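One Sheet, No Glue

Paper folding has taken over Clomstead, and I couldn't be happier! Walk into the Ulgate reading room any evening and you'll find people bent over squares of every color, running a thumbnail down a crease (and then, very often, opening it up and trying again). The shop next door, Allus, sold 2,868 sheets in September alone.

Start with a pale color, where the creases are easy to read. Lavender is my favorite. Fold on a table, never on your knee, and let the bottom edge lie flat while you bring a corner up. 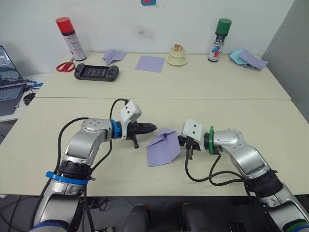
Crease lightly the first time, then press hard, was the advice from one regular, who had ruined 200 sheets before learning it.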